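Workshop notebook: Fillach save editing and drop tables

Entry 04/06/2021
12 comments | 5 shares

Picking up from the February notes on Fillach. The version 2 patch is installed on the test phone and on the old tablet, so everything below is from the patched build unless I say otherwise. Older results are still in the previous notebook. Do not mix them, the coin values changed.

First job was the coin duplication trick in the harbor level. The old method was to pick up the chest, pause while the coins are still flying to the counter, quit to the map and go back in. On the old build the coins were saved and the chest came back. On the patched build the chest stays open. I tried it from the pause button and by sending the game to the background, same result both ways. Force closing the app gives the chest back but the coins are gone too, so there is no gain.

The shop refund still works. Buy the lantern for 300 coins, leave the shop without equipping it, and sell it back at the second shop in Gagnon. The second shop pays full price plus whatever bonus is on the merchant board that day. With the best bonus that is a profit of 43 coins per trip. Slow, but it needs no timing and it works offline.

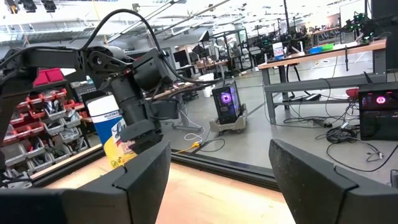 One catch is that the bonus is read from the phone clock. Moving the clock forward a day changes the board, moving it back does nothing until the clock catches up. I left the tablet a day ahead and the daily gift was locked until I fixed it. If you are on a save you care about, leave the clock alone.

Next, the hidden door in Ziltemia. People on the message board have been saying it opens if you ring the bells in the order they appear on the title screen. I did that and got the sound effect but no door. Then I did it again with the night cape equipped and the door opened. Took the cape off, restarted the level, rang the same order, sound effect only. So the cape is part of it. I have not tested the day cape because neither save has it.

Behind the door there is a short hallway with a picture of the ship from the developer's first game, and a key at the end. The key opens the small gate next to the start of the level, the one we had down as decoration. The gate leads to a bonus stage with no enemies and a timer. Finishing it pays 200 coins the first time. Later runs pay nothing, though the stage stays open.

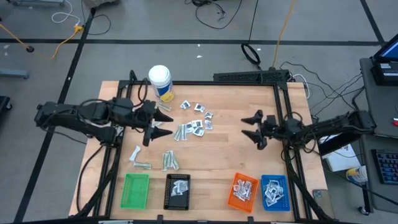 I played the bonus stage a few more times to see if the timer could be stopped. Opening the map does stop it, and the character keeps sliding for a moment after the map closes. You can use this to cross the long gap near the end without the double jump. Open the map at the very edge of the platform, close it, and press jump late. It is easier on the tablet because the map button is bigger.

Cheat codes. The name entry codes from the first release are mostly dead. What I have so far on the patched build:

– Entering the town name Gagnon as your player name still turns the grass purple. Looks only, no effect on play.
– The all-levels code is rejected. The game shows the normal "name not allowed" message.
– The slow motion code is accepted but does nothing I can find. It used to work in boss fights, so it should be checked there before we write it off.
– The big head code works, and now it also works on enemies. Their hit boxes seem to be the same size as before. I was hitting the outside of the heads and doing no damage.

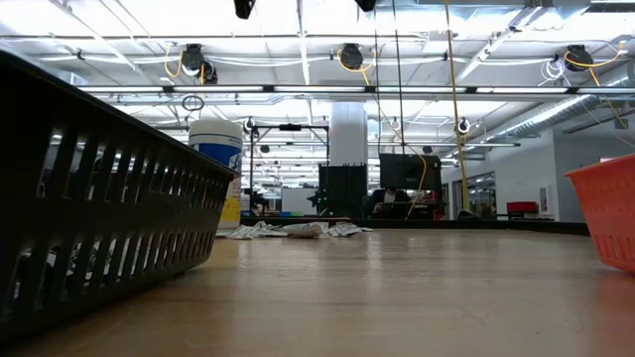

Drop rates

Ran the marsh section on the test phone to see whether the luck charm does anything. The guide in the game says it raises the chance of rare drops. Did around 300 kills with the charm on and the same number with it off, all on the frog enemies, since they come back when you leave the screen. I got a few more rare drops with it on but the gap was small enough that I would not put it in the guide as a fact. Needs a longer run. The sheet is in the shared folder under marsh.

Something I did notice is that the first frog after loading a save never drops anything, charm or no charm. It was the same on both devices. If this holds for other enemies, it means reloading before a mini boss is a bad idea, and our current guide tells people to do exactly that. I have put a warning at the top of that page for now.

The Fulto boss is unchanged. You can still stand on the left crate and the fireballs go over you for the whole first phase. In the second phase the crate breaks if he lands on it, so get off when he raises both arms. There is enough time to walk to the ladder, no need to dash. I lost one attempt by dashing straight into the spikes.

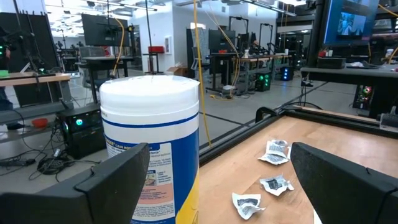
Save files. Copying a save from the phone to the tablet works if both are on the same build. Copying from the old build to the new one works too, but the game recalculates the coin total when it loads, and coins from the harbor trick were removed. Cape and key items were kept. Going from new to old crashes on the title screen. The fix is to delete the save and put the backup back, so make the backup first.

Guide page changes made today:

– Harbor chest trick moved to "patched".
– Refund trick kept, with the clock warning added.
– Ziltemia door steps rewritten to include the night cape.
– Mini boss reload tip flagged.

Still to do:

– Slow motion code in a boss fight.
– Day cape at the Ziltemia bells.
– First kill drop test on bats and crabs.
– Check whether the map trick stops the timer in the ice race too.

Phone save is in slot A, tablet save in slot B. Slot C on the tablet is the clean one, please don't play on it.

Recent entries
Fillach: harbor level chest locations
Fillach: name entry codes, first release
Marsh drop sheet, how to fill it in
Fulto boss, safe spots by phase
Backing up saves before a patch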